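Denetum
Home > Tables > Work tables > Brunley

Brunley pine table, reddish-brown stain

Item 357. In stock, delivery from March.

The Brunley is a solid pine table for the study, the hobby room or a small kitchen. We leave the knots in the wood, because we like them and most of our customers like them also. The top is made of boards joined side by side, so you will see a seam along the table. Please do not think this is a crack.

Every top has its own pattern. If you want few knots, write this in the order comments and we will try to choose a quieter one for you. 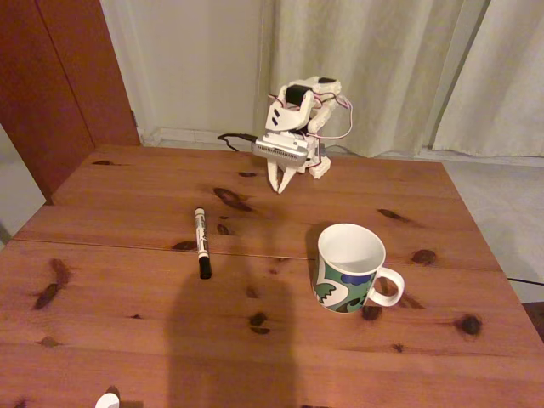

Brunley top in reddish-brown, with a marker and a mug on it. The knots and the board seam on your table will be different.

Care
Wipe with a soft damp cloth and dry after. Put a coaster under hot cups. Ink from markers should be removed the same day, with a little mild soap. Do not use scouring powder. The stain becomes a bit lighter in strong sun, so move your things on the table from time to time.

Depth: 600 mm
Finish: water-based stain, matte lacquer
Assembly: legs are screwed on, 20 minutes for two people
Wood: pine

Samples
We send a small piece of stained pine for free, one for each household. It is cut from leftover boards and can have a knot or no knot.

Questions about this table: Khoa Hà, Denetum workshop. Please give the item number when you write.

Page updated 8 Nov 2025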